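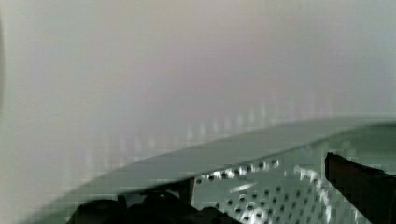 # Robot arms take on the dish room at Ventura, with mixed results

19/10/2022 - A kitchen equipment firm has spent the fall finding out how much of a dishwashing job can be handed to a machine. The short answer from its test site in Ventura is some of it, slowly.

Multetti, which sells sinks and racks to cafeterias, set up 2 arms beside a working wash station in February. The job was simple on paper: pick up perforated metal pieces, rinse them and put them back where the cooks expect to find them. Shiny metal full of small holes is still one of the harder things for the arms to deal with. Glare shows up as white patches between the holes, and the software that picks a grip point can mistake a bright spot for an edge.

"A person feels for the rim and doesn't think about it," said Karla Nava, who runs the trial. "The arm has to work out where the rim is first, and it often sees very little of it when it's close in."

The arms have tried 623 pickups so far. Of those, 190 needed a person to step in, mostly to free a part that had been gripped at a bad angle. Plates and plain trays went better than anything with holes or a curved lip.

Speed is the other problem. A dish room worker at the site clears a full rack in a couple of minutes. The arms need 10, and that's with the rack loaded the way they like it. Skukum, the software company working with Multetti, says a new version will cut the time but gave no figure.

Vanderleia Sales has worked in the dish room for years and now shares it with the arms on the late shift. She said they do fine with the dull part of the work - moving the same tray from one side to the other - and poorly when things arrive in a heap.

"Things always arrive in a heap," she said.

Multetti has no sale date or price for the system. The trial moves next to a bakery in Prinow, where the arms will be tried on baking sheets and cooling racks. Nava said the wash station in Ventura will keep its full crew, and that the arms there will stay on trays until the grip software is updated.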